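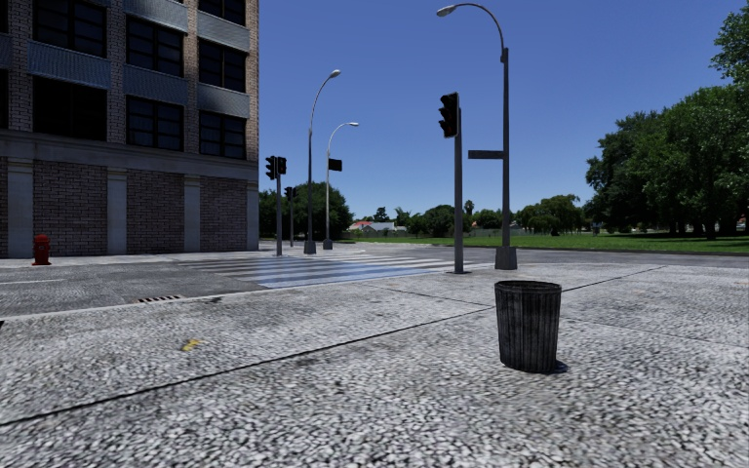 We get a lot of mail at Adarar asking whether a machine can take the rubbish out yet, so we've gathered the questions that come up most and answered them as fully as we can. If yours isn't covered, write in and ask for Monique Deschamps (Monday is her best day, but she'll get to you either way).

## Can a robot put my bins out?

Partly! Our bin walker, the Tamayo, can find a bin, get hold of it and move it to the kerb, and on a good clear run it does this quite nicely. What it can't yet do well is cope with your side gate, your hose, the dog, or the bag that won't quite fit and has been left on top. We'd call it a promising helper that still wants a grown-up nearby.

## Why do you practise on a computer-made street?

Mostly so that nothing gets knocked over, and so we can repeat the same awkward moment as often as we like. Joonas Pelkonen set up 500 practice runs on our street corner before we let a real machine near a real kerb, and we've kept going: the tally is now 1,020. A simulated footpath is kinder than a real one, though, and we try to keep that in mind when the numbers look lovely.

## Could it cross the road to fetch something from the shop?

Not by itself, and we'd ask you please not to try. Staying inside the stripes is the easy bit. Judging whether a driver has noticed you, or whether the person walking towards you is going to step left or right, is much harder than it feels when you've been doing it all your life.
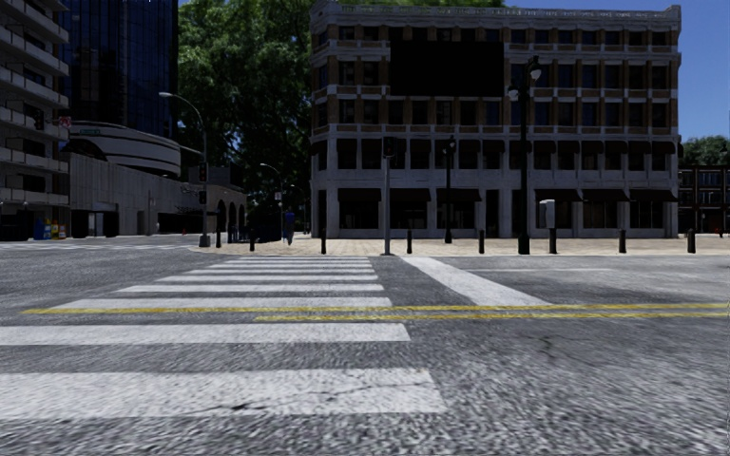

Yolanda Tello wrote to us that she'd happily give up the bins and the sweeping, but a machine that dithers halfway over with her milk and bread would be more bother than walking there herself. We think that's fair, and it's a big part of why errands are a long way down our list.

## What about sweeping the path out the front of my shop?

This is the job we're most hopeful about. It's flat, it's dull, it comes round every morning, and a missed spot does no harm to anyone. Shivam Saxena has been working on the small stuff, meaning leaves and little bits of litter, and telling those apart from stains, shadows and the joins in the paving. Patches of shade under trees still fool it now and then, and it will carefully sweep a shadow two or three times before moving along.

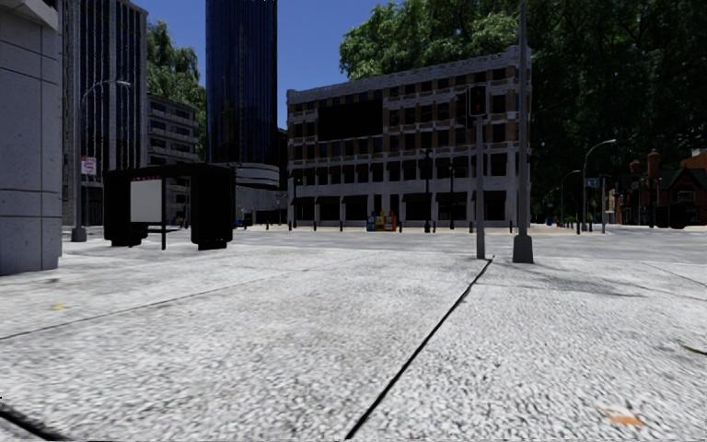 *The practice corner, looking across the paving towards the bus shelter, with a fallen leaf at lower right.*

## How long does the sweeping take?

A short shopfront takes about 15 minutes. Yes, you'd be quicker with a broom! The idea is that you'd be inside getting the till ready while it potters away.

## Does it do indoor chores?

Only a few so far. It can carry a light box across a stockroom if the floor is clear. Folding, dishes and stacking shelves are still beyond it, and we haven't set a date for any of them.

## Can I try one?

We have 43 names on the waiting list at the moment and would be glad of yours. Yurani Cuervo looks after the list and will ask you about steps, slopes and where your bins live, so it helps to have a look before you write.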